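Ticket 438 – Furkeck pads against Moen pads, hand-held gripper
Opened by: Randi Eide
Assigned to: Birger Isaksson
Status: open

Reported problem

Clasden say the Furkeck pads will hold soft cloth at a lower squeeze than the Moen pads we have now. I'd like to see that on our own bench before we order any for the Lirkum arms. Their sheet gives no fabric type and no finger angle, so I can't tell what they tested.

Log, October

09:15 – Furkeck pads fitted, both fingers. Joints move freely by hand. The fuzzy facing feels grippy enough, but so did the last lot when they were new.

10:40 – Set up on the white board with the rolled cream cloth. Approach is from the end of the roll, fingers open. I want the end grip sorted first, as the layers can slide over each other there and a pad may only be holding the outer one.

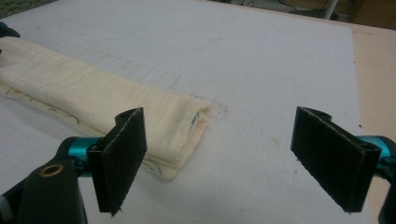
Checks still to do

Run 90 lifts with each set of pads, same cloth, same person holding the tool. Note any slip, even a small one. Swap the pads over halfway and see if the result follows the pads or the hand.

Reply from Birger, 13:20

Fine by me, but a hand-held tool won't tell us much about squeeze. You'll grip harder when you feel it going. Can you put a stop on the trigger?

Reply from Randi, 13:50

Yes, will do – 2 settings, low and normal. Clasden's claim only matters at the low one. No order until both are logged.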